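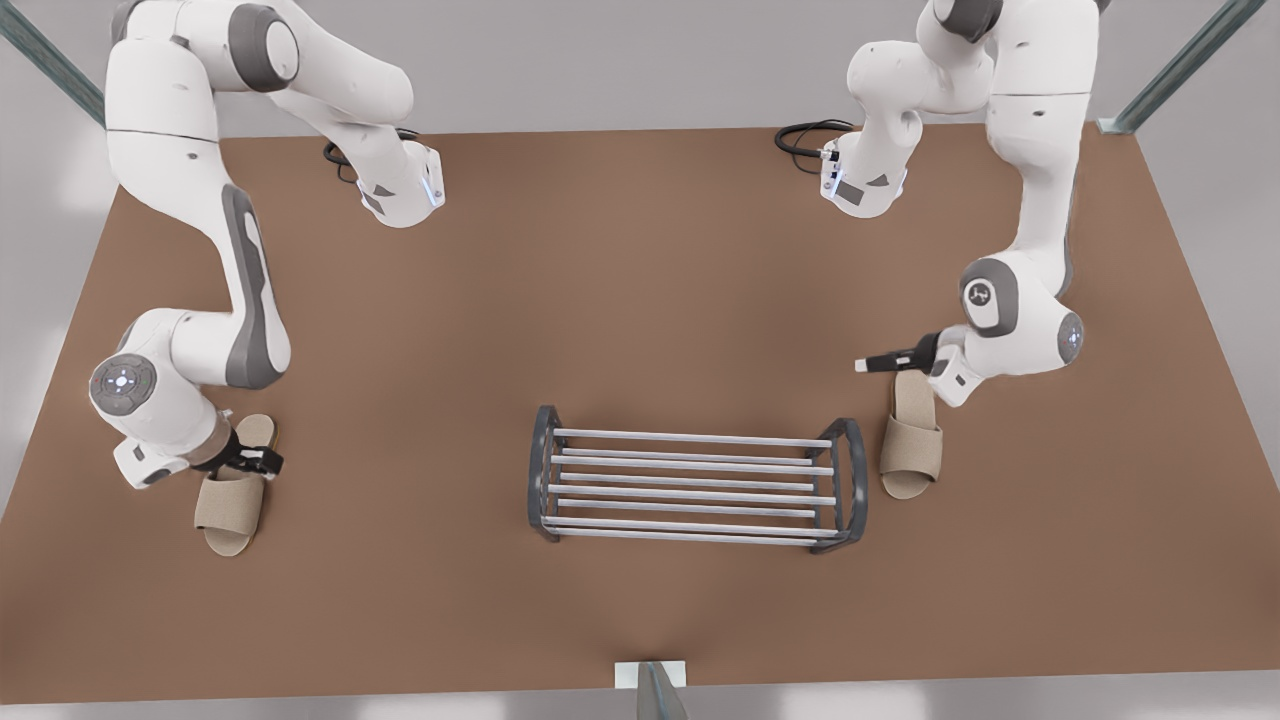
Robot Learning Lab, Unit 4: Gathering Demonstrations in Simulation
Course notes by Marin Mladenović, with corrections from Babatunde Nwankwo

Before you read

In Unit 3 we wrote a controller by hand. In this unit we write no controller. We gather examples of a person doing the task through the two arms, and we train a policy to copy them. Most of the work is in the examples, and most of the mistakes I see in the reports come from the examples too. Please read all sections before you book a seat at the teleoperation desk.

4.1 The task

The task is called "slippers to rack". Two slippers lie on the table, one at each side of a small shoe rack. The robot must pick up both and put them on the rack. The left arm takes the slipper on its own side, and the right arm takes the other one. Left and right are always the robot's left and right. The two bases are at the far side of the table, so in the overview camera the right arm is at the left of the picture. Every year some group mixes this up in the labels, and then the data of both arms must be swapped by a script.

An episode starts with an empty rack. It ends when both slippers rest on the rungs and both grippers are open and clear of them.

4.2 Why this task

A slipper looks like an easy object, but it has several places where you can hold it: the strap, the heel end, the side of the sole. The operators will choose different places if we do not agree first. A policy trained on mixed grasps often goes to a point between two good grasps and closes on nothing. For this reason each group must write down one grasp before the first recording and keep to it. Last year the group of Živko Lazarević chose the heel end and the group of Dwayne Montoya chose the strap. Both choices are acceptable. A slipper held by the heel swings less in our simulator, but it needs a lower approach, and the fingers come very near to the table.

The rack is the second difficulty. It has two sloped tiers made of thin rods, with gaps between them. If the toe comes down too steeply, it can enter a gap and the episode is lost. Come in along the slope.

4.3 What is recorded

Each time step stores the joint positions of both arms, the opening of both grippers, the camera images, and the command that the operator sent. Store the command and the measured position separately. They are not the same number, and the policy must learn to predict the command.

The course set, named Hullik, has 1,083 episodes. Of these, 158 are failures. We keep the failures in their own folder and do not train on them in this unit, but you will need them in Unit 6.

4.4 Variation

At each reset the simulator moves the slippers and turns them by a random angle. The rack stays near the middle, with a small shift. Do not press reset again because a start position looks difficult. If you throw away the difficult starts, your policy will never see them, and the test will contain them.

4.5 Speed and pauses

Work at a calm and constant speed. When an operator stops to think with the gripper just above the slipper, the recording has many steps with the same image and no motion. The policy then learns to wait there, sometimes without end. If you need to think, do it before the start signal. An episode longer than 600 steps is rejected by the checker.

Both arms may move at the same time during the approach. For the placing, let one arm finish and go back before the other comes over the rack.

4.6 Exercise

a) Write your grasp agreement in at most five sentences.
b) Record your episodes with two different operators and put the operator's name in the notes field.
c) Plot the gripper opening over time for ten episodes on one figure. Mark where the operators differ.
d) Train the baseline with your own data only, then with your data and Hullik together. Report both results, also if the second is worse.

Questions about the desk go to Olanrewaju Shehu. Reports are due in October.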